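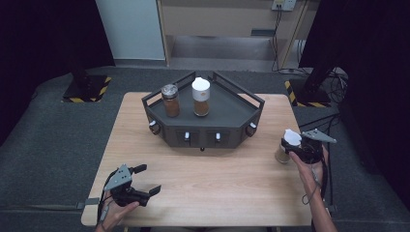 Brown jars and the gray tray with the railing.

For many years my spices and coffee lived in a drawer, one on top of another, and every time I wanted something I had to take out everything. In January I decided that it is enough. My friend Toon Leemans told me to buy a small tray and keep on it only what I use each week. I ordered a dark gray one with six sides from a shop called Belmonte, and I must say I like it very much. It has a railing at the back – a small thing, but it makes me calmer when I push the jars in.

The first rule I made for myself is that tall jars go to the back. The second is that I do not fill the tray completely. I want to put my hand between the jars without touching the neighbor.

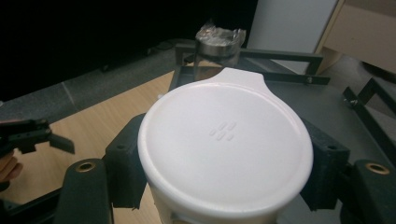 I also thought a lot about lids. My grandmother closed everything with foil and a rubber band, and I still do it sometimes when a lid is lost. But a lid with a little tab is easier for me, especially in the morning when my fingers are sleepy. White plastic shows every stain, so I wipe it with a soft cloth and a drop of dish soap.
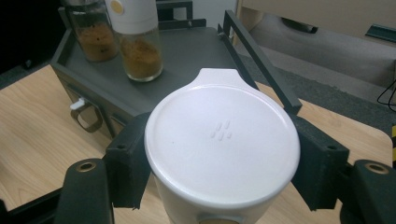

White container with the tab on its lid, the tray behind.

What I have not decided yet is the labels. I bought a pack of 100 paper ones and I write slowly, in two languages, so you can imagine. Next time I will show the tea shelf – it is in a much worse condition.

Melaniia Pylypenko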